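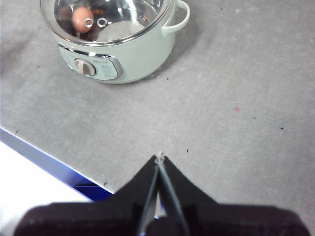 4.2 Why people drive past one store to get to another

When I started this part of the study I figured price would explain nearly everything. Gas is gas, a turkey sandwich is a turkey sandwich, and I've watched my own relatives cross three lanes of traffic to save a couple of pennies. So I was pretty surprised when I sat down with the 548 surveys from the July round and found price sitting well behind the food counter and the parking lot (yes, the parking lot!).

We asked shoppers at two regional chains, Votovico and Clinumora, to name the last store they had passed on the way to the one they were standing in. Most could do it right away. A lot of them had opinions about it, too, and I ended up scribbling in the margins of the forms just to keep up. One Votovico regular told me the store near her house was "fine for gum." She went ten minutes farther for the breakfast rolls.

Loyalty of this kind shows up most clearly along the Makokha corridor, where the two chains sit nearly across the road from each other. I had expected the left turn to settle things, with everybody stopping on whichever side they happened to be driving. Plenty of people did that for fuel. For lunch they were willing to wait out the light, and the pattern held for commuters as well as for families headed out of town. 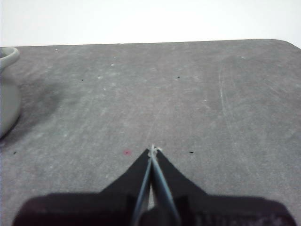
Hot food deserves its own paragraph here — I probably could have written the whole paper on it. Clinumora moved its soup and egg sandwiches up beside the registers before our survey began, and shoppers there talked about food first and fuel second. At Votovico the order was usually flipped. I can't say the move caused the difference, as we have no surveys from before the change, but it fits with what managers at both chains told us about their morning rush.

Figure 3. Reasons given for passing a closer store, both chains combined, July survey round.

Figure 3 leaves out the Drasura location. That store opened partway through the round and was handing out free coffee, so nearly every form from there says "free coffee" and very little else. I kept those answers in a separate file and come back to them in Section 4.3, where I look at how long an opening giveaway keeps people coming through the door.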